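2019年6月6日　星期四　阴，傍晚下了一阵雨

早上六点不到就醒了，窗外有垃圾车倒车的声音。躺了一会儿没睡着，起来烧水。厨房里能用的只剩窗边那一小截旧台面，水壶、电饭锅、刀架和装调料的鞋盒都挤在上面，倒水的时候要先把电饭锅往里推。旧台面靠水槽那头已经鼓起来了，用手按下去是软的，抬手又弹回来一点。这块板子从我们搬进来就在，前一家留下的，当时觉得还能用，一用用了这么些年。

早饭吃了昨天剩的馒头，切片用油煎了，就着腐乳。他吃完先走，今天他们单位要盘库，走之前把卷尺放在我包旁边，又说了一遍要量水槽底下那根管子到墙的距离。我说昨天量过了。他说昨天量的是外皮到墙，石材那边要的是管子中心到墙。我又趴下去量了一次，记在手心上，后来怕洗手洗掉，抄到了本子里。

今天请了一天假，就办厨房这件事。本来想分两次办，上午看石头，下个星期再看龙头，可是Brisa那边说样板这个星期看完就要排料，再拖就要排到下一批。我把几件事写在一张纸上：去Brisa看板定板，去Engelhardt看水槽和龙头，回来路上买胶带、垃圾袋、一把新的油灰刀，晚上把上柜剩下的东西清出来。明天木工要来拆上柜，柜子必须空着。

八点一刻出门。在楼下碰到二楼的邻居，她问拆旧要拆几天，声音大不大。我说明天上午拆柜子，下午敲一段瓷砖，敲砖会吵。她说她下午去女儿家，正好。她家去年换的厨房，用的人造石，白的，她说用下来别的都还可以，就是咖喱汤洒上去要马上擦，有一回晚上没看见，早上起来一个黄印子，用小苏打敷了两天才淡。我问她有没有后悔没用天然的。她想了想，说天然的她没用过，没法说。

坐公交到Voroneck，中间要倒一趟车。第一趟车很挤，站了一路，第二趟车上没什么人。Brisa在Voroneck后面的工业区里，下车还要走一段土路，路两边都是做门窗的、做铁艺的，有一家门口堆着拆下来的旧暖气片。前几天下过雨，路上有车辙，积着水，我穿的浅色鞋，到的时候鞋帮上全是泥点。

Brisa前面是一间展厅，后面连着料场和切割车间。展厅比我想的小，墙上挂着一块块巴掌大的样板，背后贴着编号。这种小样板我在家里已经看过一批了，上次他们寄过来一盒，我把它们在窗台上摆了好几天，早上看一遍，晚上开灯再看一遍，越看越拿不定。小样板最大的问题是看不出纹路的走向。一块巴掌大的棕色，上面正好有一条白筋，铺成整张台面以后这条白筋是密是疏，往哪边走，完全不知道。所以这次坚持要来看大板。

接待我的是个年轻小伙子，说话很快，先问我预算，再问我做饭多不多，油烟大不大。我说一天做两顿，周末三顿，炒菜多。他就把我往石英石那边领，说好打理，不渗色，不用养护。我说石英石我看过了，价钱也问过，今天主要想看大理石。他停了一下，说大理石也有，不过有些话要先讲在前面。他讲的和我在网上查到的差不多：怕酸，醋、柠檬汁、番茄汁滴上去会把抛光面咬掉一点，留一个哑的印子；会吸油，深色的看不大出来，浅色的很明显；每隔一段时间要上一遍养护剂；热锅不要直接放。他讲得很顺，应该每个客人都要讲一遍。

我问他如果是棕色的，吸油的问题是不是轻一些。他说颜色会盖住，吸还是照样吸。这句话我记下了，觉得他比较实在。
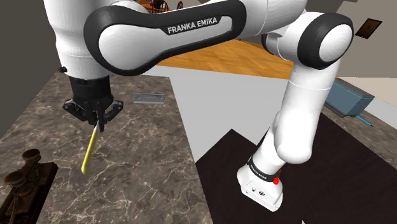 棕色大理石台面，白色机械臂上印着FRANKA EMIKA，黑色夹爪朝下。

料场在后面，大棚搭的，顶上有几块透明板，光从那里漏下来。大板一张张斜靠在铁架子上，中间隔着木条，走在过道里两边都比人高，有点凉。小伙子拿着一根水管，遇到我停下来看的就往上冲一下水，冲湿以后颜色深一个度，纹路也清楚，他说抛光好再上养护剂，大致就是这个湿的样子。我让他等水干了再给我看一遍，他说干透要等一会儿，我说没关系，我先看别的。

看了一个多小时。浅米色的最先排除了，好看是好看，一想到酱油就算了。有一种灰的，底子很匀，远看像水泥，他爸看了肯定要说像没装修完。有一种绿的，纹路像海浪，单看一张非常漂亮，我站在前面看了好一会儿，可是我们家厨房朝北，上午就要开灯，绿的放进去会发暗。还有一种黑的，金色的细纹，太像银行柜台。

最后剩下两种棕的。一种偏红，像红茶泡浓了的颜色，里面的纹是深的，一团一团；另一种偏灰，棕里带灰，白筋比较细，走得也散。偏红的那种便宜一些，料场里现成有货，当天就能排。偏灰的那种只剩两张，其中一张右上角有一道裂，已经灌过胶了。小伙子说这道裂排料的时候可以避开，放到水槽开孔的位置，一切就切掉了。

我把柜门的样片从包里拿出来比。柜门是哑光的米白，微微有点黄，和偏红的放在一起，米白显得更黄，像旧的；和偏灰的放在一起就好很多。又拿地砖的碎片比了一下，地砖也是偏冷的颜色。我在两张板中间来回走，旁边有个师傅在开叉车，等我让路，等了两回。第三回我就站到边上去了。

给他打了个电话，他在盘库，背景里有人在报数。我说偏红的便宜，偏灰的配。他问便宜多少，我说了。他说那就偏灰的吧，天天要看的。我说偏灰的那张有一道裂，他问裂在哪里，我说角上，可以切掉。他说让他们写在单子上，写清楚避开裂纹，不然到时候装上来说不清。这个我没想到，挂了电话就跟小伙子讲了，他说可以写。

回到展厅算尺寸。我们家厨房是L形，长的那一边靠窗，连着水槽；短的那一边放灶台。短边净尺寸182厘米，长边要等上柜拆了、旧台面拿掉以后再精确量一次，现在只能按图纸来排。他在电脑上把两块拼起来，问我接缝放在哪里。接缝有两种放法，一种是在转角四十五度斜拼，一种是直拼，长边顶到墙，短边接过来。斜拼看着整齐，纹路对得好的话像一整块，但是转角那里尖，运输的时候容易崩，切的损耗也大。直拼接缝在灶台旁边，他们的经验是离灶眼要留够距离，一冷一热胶容易老化。我选了直拼。又问胶的颜色能不能调，他说师傅现场调，拿石粉加进去，调到看不太出来。

后挡水也是个问题。我原来想做得高一点，挡油，他说做高了要跟瓷砖平不平的问题，墙如果不直，高挡水后面会露缝，越高越明显。老房子的墙没有直的。最后定了矮的，后面打胶。挡水和台面之间是直角还是圆角，他推荐圆角，好擦，加钱。我问加多少，听完说直角就行，直角我拿旧牙刷刷。

前沿我选了最简单的，上下各磨一点小斜边，不做加厚。加厚要多粘一条，看着气派，其实接线就在眼前。他翻出一个加厚的样子给我看，那条线确实做得很细，不细看看不出来，可是我看出来了以后就一直只看见那条线。

水槽开孔他要模板，或者要水槽的型号。我说下午去Engelhardt看，定了发给他。他说最好今天就发，下班前发过来，明天一早他们的技术员就能把图画出来，给我确认，确认了才上机器。龙头孔也一样，孔打多大，离水槽边多远，要看龙头的型号。我在纸上又加了一行：下班前，型号。

付了定金2000，开了收据。收据上的章盖得很淡，我让他重新盖了一个。单子上写明：避开右上角裂纹，直拼，矮挡水，直角，前沿小斜边，磨边抛光，含安装，不含拆旧。工期写的是复尺以后21天，遇雨顺延。我问为什么切石头也要遇雨顺延，他说车间里不受影响，主要是运输和搬上楼，下雨天楼道滑，他们师傅不愿意搬。这条我同意。我们家五楼，没电梯。

搬运费另算，五楼要加。他问楼道拐弯的地方有多宽，我不知道，没量过。他说最长的那块板如果转不过来，要么从窗户吊，要么切两段。从窗户吊我不想，楼下是人家种的花。晚上回来量了一下，后面再写。

从Brisa出来已经过了中午。工业区门口有一家卖盒饭的，坐的都是附近厂里的工人，我要了一份茄子和一份炒豆芽，米饭可以自己添。茄子很油，好吃。桌子就是一块旧的大理石边角料搭在两个铁架子上，也是棕的，面上全是哑的印子，一圈一圈，是碗底的形状。我看了半天，想我们家的台面几年以后大概就这样。倒也不难看。问老板这块石头用了多久，他说接手的时候就在，每天拿洗洁精擦，没管过。

吃饭的时候把Brisa给的养护说明看了一遍。正反两面，反面是各种禁忌。不能用洁厕的，不能用含氯的，不能用钢丝球，不能把湿抹布长时间放在上面，不能站人。最后一条我觉得是有人站过的。正面讲养护剂怎么上：台面擦干，晾一夜，用不掉毛的布薄薄涂一层，等一会儿，再用干布抛掉，多的不抛掉会发黏，发黏了要用稀料擦。头一年多上几回，以后看情况。怎么看情况呢，滴一滴水上去，水珠立得住就不用上，摊开变深了就要上了。这个办法简单，我记得住。

又想到切菜。我现在习惯是不管切什么都要在砧板上，可是他切水果经常直接在台面上切，说一刀的事。旧台面上一道道的刀印都是他的。大理石比刀软，晚上要跟他讲清楚。柠檬尤其不行，一刀下去又有印子又有酸。

下午坐车往回走，在半路下来去Engelhardt。Engelhardt是一栋三层的老建材楼，一楼卖瓷砖，二楼卫浴，三楼五金和灯。电梯在修，走楼梯上去，楼梯间里堆着没人要的马桶纸箱。来过很多次了，当年装卫生间就是在这里买的，那家店已经没有了，换成了卖浴帘的。

水槽我来之前就想好要单槽，大的。原来那个是双槽，两边都小，炒锅哪边都放不平，洗锅的时候水顺着锅把流到台面上，台面就是这么泡坏的。看了好几家，单槽价钱差得很多，看着都一样。有一家的店员让我敲，敲底下，声音闷的是贴了胶垫和喷了涂层的，声音脆的没有。我就一家一家敲过去，有的闷，有的脆，有的中间闷四周脆。敲到后来别的顾客也跟着我敲。

材料厚薄我看不出来，只能看标签。手工的和拉伸的也比了，手工的角是小圆角，看着利落，槽底要做出坡度才不积水，有一个样品里就积着一点水，不知道谁倒的，我在旁边等着看它流不流走，没流。那个就不要了。拉伸的角圆一些，容量小一点，不积水，好洗。最后买了拉伸的单槽，哑光，带一个沥水篮。台下盆装法，盆边在石头下面，台面上的水可以直接抹进去。Brisa的小伙子说过台下盆石头的开孔边也要抛光，已经算在报价里了。

龙头看的是Iruto。其实别家也看了，有便宜一半的，扳手一上一下有点涩，店员说用用就顺了。Iruto的这款是抽拉的，管子可以拉出来冲水槽的角，也可以拉出来给台面上的大锅接水。我在样品上来回拉了好几次，回去的时候要用手送一把，靠重锤自己回不到底，停在还差一点的地方。店员蹲下去看，说样品的重锤装得太高，往下挪一挪就好了，她当场挪了，再拉就能回到底。我让她告诉我重锤夹在软管的哪个位置，她用手比给我看，我在说明书的图上画了一道。

出水有两种，柱状和花洒，按一下切换。花洒那种溅不溅水没法在店里试，没有接水。问了退换，拆了包装不退，质量问题换。我犹豫了一会儿，还是要了。龙头加水槽，加角阀和下水管，一共花了2000，店员抹掉了零头。下水管原来想用旧的，他说过旧的弯头那里已经发硬，一碰就要漏，换新的省心。

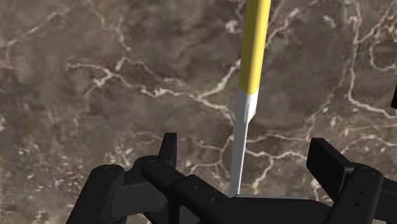
买完快四点了，赶紧在三楼找了个凳子坐下，把水槽和龙头的说明书拍下来发给Brisa。水槽有开孔模板，是一张折起来的硬纸，实物大小，要到时候交给师傅。小伙子回得很快，问龙头孔中心到水槽内沿要多少。我翻说明书，上面写的是一个范围，不是一个数。他说那要看墙，太靠后扳手往后扳会碰到挡水。我这才想起挡水，问店员这款龙头的扳手往哪边开，她说侧面，往前扳是热的，往后扳是冷的，往后的幅度不大。我让她扳给我看，拿卷尺量了她扳到最后的时候扳手尾巴伸出去多少，发过去。他说够，但是别再往后了。

这件事如果今天不量，装上去碰到挡水，石头上的孔就改不了了。想起来有点后怕。

水槽太大，叫店里送，明天下午送到。龙头我自己拎回来了，盒子不重。出来的时候天已经阴得很低，在五金店里买了油灰刀、美纹纸胶带、一卷厚垃圾袋，还有一副手套，手套是看见了顺手拿的。店里在放广播，讲高考的交通管制，明天开始考试，学校周围禁鸣。我才想起来二楼邻居隔壁那家的孩子今年考不考。仔细想了想，好像是去年考的。回来特意上去问了一下别的邻居，这个单元今年没有考生。隔壁单元有一个，考场离得远，上午八点多就走了，晚上才回来。我跟木工发消息，让他明天敲砖都放在下午五点以前，晚上一点声音都不要有。他回了一个好。

等公交的时候下雨了，先是几滴，然后一下子下大。站台的棚子漏，大家都往一头挤。我把龙头盒子抱在怀里，收据和养护说明塞在最里面那层。二十来分钟雨就小了。车上空调很冷，头发湿着，坐到家打了好几个喷嚏。

到家先量楼道。五楼到四楼的转角平台，我一个人拿卷尺，一头用脚踩着，一头往对面墙上顶，量了三次三个数，差得不多，取了最小的。又量了栏杆的高度，板子可以从栏杆上面斜着过。发给小伙子，他说短的那块没有问题，长的那块竖起来走，应该转得过来，复尺的师傅来的时候会再看。他又问门框的宽度，我量了，发过去。最后他说型号都收到了，图明天给我。

换了衣服开始做饭。能用的只有那一截台面，做饭要像下棋一样先想好：先洗菜，洗完放到盆里，盆放到洗衣机上；再切，切完装碗，碗放在窗台上；砧板收起来，锅才有地方放。今天做了番茄鸡蛋面，另外拍了一根黄瓜。切番茄的时候汁流到台面上，我看着那一摊红的，想到以后每次都要马上擦，就现在练习着马上擦了一下。

他七点多回来，裤腿也湿了，盘库盘到最后有一箱对不上，翻了两遍，最后发现是贴错了标签。吃面的时候我把单子给他看，他从头看到尾，连背面的条款都看了，指着遇雨顺延那一条问我，我把原因说了。他又问定金能不能退。背面写着，排料以前可以退一半，上机器以后不退。他说那明天图来了两个人都要看，别一个人点确认。我同意。

然后讲了切水果的事。他说知道了。我说柠檬也不行。他说我们家什么时候切过柠檬。想了想确实没怎么切过，那就橙子。

吃完饭清上柜。左边的上柜平时用得多，东西都是认识的，一会儿就清完了。右边最上面那一层要踩凳子，很久没有看过。拿下来的东西里有一套没拆过的杯子，盒子已经发黄，应该是结婚时谁送的，想不起来是谁；有一包过期很久的凉粉粉；有好几个酸奶机里的小玻璃瓶，酸奶机早就没有了；有一个模具，做月饼用的，木头的，上面有花，是我妈放在这里的，她自己可能都忘了；还有一个铁盒子，打开全是各种瓶盖和橡皮圈。他坐在地上，把橡皮圈一根一根拉了一下，断的扔掉，没断的留下。我说都扔了吧，他说有用。

东西分成三堆，留的、扔的、送人的。留的装箱放到阳台。我在箱子外面写字，写得尽量细，上次搬东西只写了“厨房杂物”，后来找一个漏勺翻了四个箱子。这次写的是“左上柜下层：盐糖罐、量杯、漏勺、蒸架”。写到第三个箱子就有点不耐烦了，写成了“碗等”。

油壶和酱油瓶底下的那张垫纸粘在柜板上，揭不下来，用新买的油灰刀铲了一会儿，铲到一半想起来这个柜子明天就要拆了，不用铲。

清完柜子，墙上露出来一块原来没见过的颜色。原来柜子后面的墙没有刷过，还是最早那种浅绿的墙裙，边上有铅笔写的数字，一串加法，应该是当年的木匠写的，没有写完，最后那个等号后面是空的。他拿手机照着看了一会儿，心算了一下，说加起来就是柜子的总长。我拿卷尺去量柜子，差了一点点，他说可能是加了收边。

我们讨论了一下这面墙要不要重新做防水。瓷砖那部分肯定要铲到底重新做，柜子后面的那一块，木工说可以不动，新柜子一挂就挡住了。他的意见是既然都露出来了就一起做，省得以后后悔。我的意见是先问价。给木工发了消息，这么晚了他没有回，应该睡了，他每天五点多起床。

算了一下总的账，在本子后面重新列了一页。柜子的钱已经付了六成，剩下的安装完付；石头付了定金，复尺以后付一部分，装完付清；水槽龙头付清了；瓷砖还没有买，先看铲出来的墙面再说；油烟机用旧的，送去清洗，清洗的人说里面的油网要换，不贵；灶具也用旧的，但是新台面的灶孔要按旧灶具开，以后换灶就要找一样大小的。这个我问过小伙子，他说孔可以开大，不能开小，以后买大一点的就行。灯还没有想好。厨房朝北，现在顶上只有一盏，人站在台面前切菜，影子正好落在砧板上，自己挡自己的光。想在上柜底下装一条，要预留线，明天木工来了先讲这件事，忘了就白拆了。写在手背上了。

按现在这个进度，端午三天木工休息，后面是铲墙、改线、防水，等防水干，贴砖，装地柜，然后石材复尺，再等石头，装台面，接水，装上柜，装油烟机。我拿日历往后数，顺利的话八月以前能在新厨房里做饭。妈说八月要过来住一阵，她来了一定要做饭，让她在阳台上用电磁炉她会从头说到尾。所以还是希望不要下太多雨。

端午的粽子今年不包了，没有地方。往年都是前一天晚上泡米，泡叶子，第二天坐在厨房里包，米盆放在水槽里，叶子搭在水槽边上。今年到楼下买几个，他要肉的，我要豆沙的。妈打电话来问包了没有，我说厨房拆了，她说那你们到我这里来拿，她包了两锅。那就不用买了，后天去拿，顺便把月饼模具给她带回去。电话里她又问台面买的什么，我说大理石，棕的。她说大理石冬天冰手。我说厨房有暖气。她说暖气又不在台面底下。这倒是真的，没有想过。

她那边的台面是水磨石的，现浇的，和墙连在一起，用了三十多年，我上小学的时候趴在上面写过作业，胳膊贴上去确实是冰的，夏天很舒服。水磨石里面有一颗绿色的石子特别大，在靠灶台的那一边，小时候我以为是玉，拿铁钉挖过，没有挖动，留下一圈划痕，现在还在。后来家里几次说要换，都没有换成，她说又没有坏。油烟和水把它磨得很光，颜色比以前深。后天去的时候再看看那颗石子。

十点多收拾完，洗了澡。阳台上全是箱子，晾衣服要侧着身子过去。把明天要交给木工的钥匙放在鞋柜上，水电的图纸也放在一起，上面压了油灰刀。龙头盒子放在卧室的衣柜里，怕明天拆东西砸到。他已经睡了，说明天要早走，把最后那一箱的单子补上。

又去厨房看了一遍。柜门都开着，里面是空的，说话有一点回声。关总水阀的位置在水槽下面，试着拧了一下，能拧动，没有锈死。龙头里剩的水滴了一会儿才停。又拧开，接了一盆水放在浴室里，明天停水的时候用。

明天要办的：
七点半以前把阳台的窗关好，防灰。
卧室和客厅的门缝贴胶带。
跟木工讲灯带留线，讲柜子后面的墙做不做防水，问价。
敲砖下午五点以前结束。
水槽下午送，当面拆开看有没有磕碰，敲一敲。
等Brisa的图，等他回来两个人一起看。
买创可贴，家里的用完了。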